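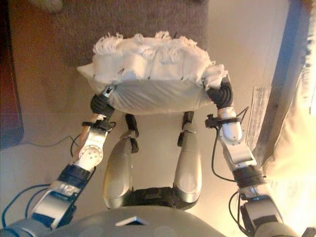

Product Review: Levar Wrist Alerting System

Equipment Advisory Service, Ekanayake Center for Hearing and Vision

The Levar is a wrist-worn receiver that tells the wearer, by patterns of vibration, that something in the home needs attention. It is sold as a set containing the receiver, a charging cradle, a doorbell button and a transmitter that listens for a smoke alarm. Additional transmitters for the telephone and for a baby's cry are sold separately. The set is intended for people who are deaf or hard of hearing, and the manufacturer also recommends it for people with combined sight and hearing loss. The second group is the main concern of this review.

The Center lent the system to 38 members for use in their own homes. Participants kept a record of each signal sent by a family member, support worker or member of our staff, in print, large print, braille or by dictation, according to preference. The review was carried out by Nusrat Talukder and Edin Vasić. The Center purchased all of the equipment and received no payment from the supplier.

Setting up

Pairing the transmitters with the receiver requires the user to hold down a recessed button until a light turns green. There is no matching vibration to confirm that pairing has succeeded. A user with little or no sight will therefore need another person present, which the instructions do not mention. Once paired, the set did not need to be paired again in any of the homes, including two where the power was out overnight.

The printed guide is in small gray type. A large print version can be ordered by telephone, but only by voice call. We have written to the supplier requesting a text or email option and a braille edition.

Wearing and reading the signals

The strap closes with a hook-and-loop fastening and can be put on with one hand. Most participants found it comfortable during the day. Several removed it while cooking or washing dishes, and it should be noted that the receiver is described as splash resistant only.

Each transmitter has its own pattern. The doorbell is two short pulses, the telephone is one long pulse, and the smoke alarm is a continuous vibration that stops only when the side button is pressed. Participants learned the doorbell and smoke alarm patterns quickly. The telephone pattern was more often confused with the low battery warning, which is also a single pulse, only slightly shorter. Rajitha Jayasinghe, who has used vibrating pagers for many years, told us that she stopped trying to tell the two apart and simply checked the telephone every time. The manufacturer should change one of these patterns.

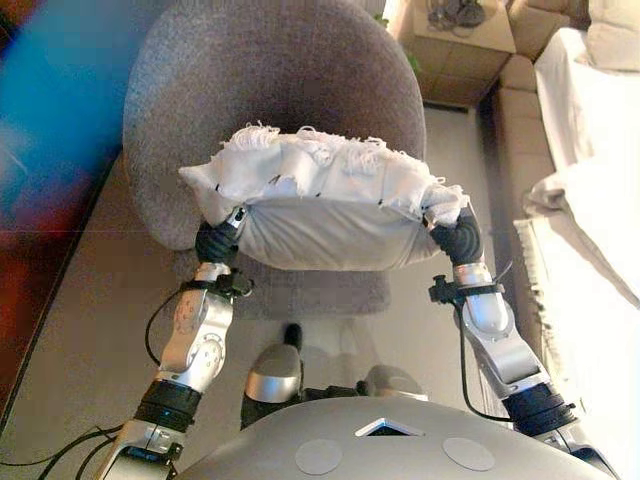
VONBRIDGE, 03/02/2020

Results of the home trial

Participants recorded 2,912 signals over the course of the trial. Of these, 2,311 were noticed and correctly identified at the first attempt. The remainder were either missed or taken for something else, and the telephone accounts for the greater part of them. Missed signals were also more common in homes with thick interior walls, and when the wearer was in a yard or garage. The range printed on the box assumes an open space and should not be relied upon.

Performance with smoke alarms was satisfactory. The transmitter must be fixed close to the alarm, and it responded to each of the three-pulse alarms we tested. It did not respond reliably to one older model with a steady tone. We advise every household to test the transmitter against its own alarm before depending on it, and to repeat the test monthly. The Levar should not be the only means of warning at night, when many users take the receiver off.

Comparison with the Stemow pager

The Center has lent the Stemow pager for several years. It is larger, clips to a belt, and has a stronger vibration that can be felt through a coat. Its raised symbols make the buttons easy to find by touch, whereas the Levar's buttons are flush with the case. Wouter Van Dijk returned to his Stemow before the end of the trial for this reason. Participants who wear dresses or clothing without a belt preferred the Levar.

Recommendation

Recommended for deaf and hard of hearing users with useful sight. Recommended with reservations for deafblind users, who should have assistance with setup and should try the receiver before buying. The Levar will be added to the loan library in April. Requests for a home loan may be made to Kasun Weerasinghe at the equipment desk, in person, by text message or through a support worker.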